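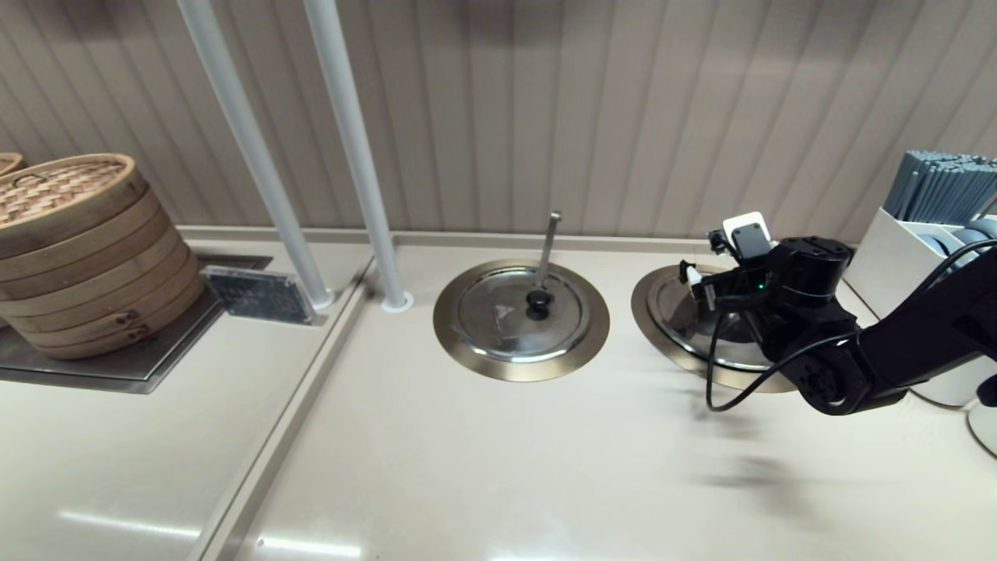 Keep the Lid On
How a breakfast counter stays worth lining up for

By Amparo Moya

Soup first. That's the rule at Tuvbridge, where Consuelo Carretero has run the breakfast counter since January and where the lids matter more than the menu does. Round steel ones, set down into wells in a cream countertop, a small black knob to lift them by. Ladle stays in. Lid goes back.

"People lift it, look, and walk off talking," she says. "Then I've got a skin on the porridge."

She opened with flat trays. Lasted 3 weeks. Everything dried out at the corners and the dumplings stuck to each other, so the wells went in, and a dark gray metal tray beside them for the bamboo steamers. The steamers are stacked several high — she likes them where folks can see them from the door, and I have to say it works. You smell the bamboo and your already holding a plate.

Some things she told me while wiping down, in no order:

Line the baskets. Cabbage leaf or paper, either one. Bare bamboo holds on to dough.

Never soap bamboo. Hot water, a brush, then air. Stacking them damp is how you get mold, and she's thrown out 19 that way.

Fill the wells halfway and refill often. A full well looks generous at seven and tired by nine.

Signs small. She tried big ones and guests read them out loud to each other and held up teh line.

A busy morning is 59 bowls of congee before the eggs even get going. Ginger and scallion on the side, chili oil for whoever wants it — most do. I had two bowls and a pork bun and skipped the fruit.

And the lid? I put it back. She was watching.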